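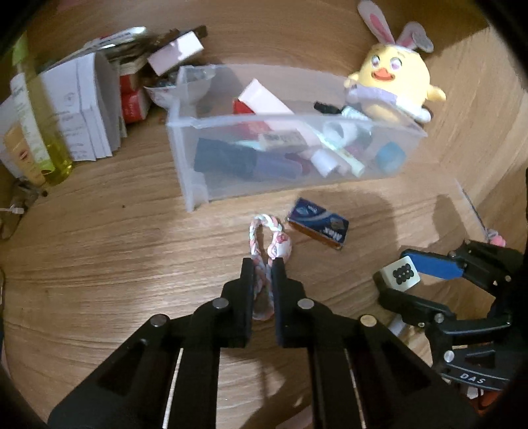 How often should you add up what the workshop makes and sells?
Once a month is plenty for a one-person shed, with a proper tally when the year closes.

I run a little home workshop in Omeo, and for ages my idea of production figures was a shoebox full of dockets. Then December came, I sat down with a cuppa and found I'd turned out 74 chopping boards and couldn't say what a single one had cost me. So I've got a system now — a pretty rough one, but I like it!

Start with what you finished, not what you sold. They're different numbers, and the gap between them is the stock sitting on your shelf. I write finished pieces down the left of the page and sales down the right. My total for the year was $1,870 in sales, and a good chunk of the value was still in the shed.
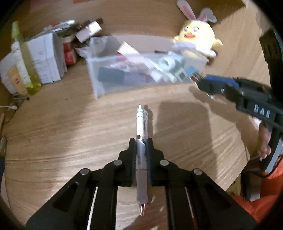
Costs get their own page, and I split them into timber, oil and finishes, and power. Glue and sandpaper go in with finishes (I used to give them their own column and it drove me batty). I do the lot by hand, with a slim click pen like the one in the photo, and the clip keeps it on the cover of the book. Colour coding never lasted past a fortnight with me.

If you compare months, compare the same month a year apart. Mine always dip after the Obura market and it means nothing at all. Keep the old books too — two years' worth fits in a drawer.

Updated 16/01/2021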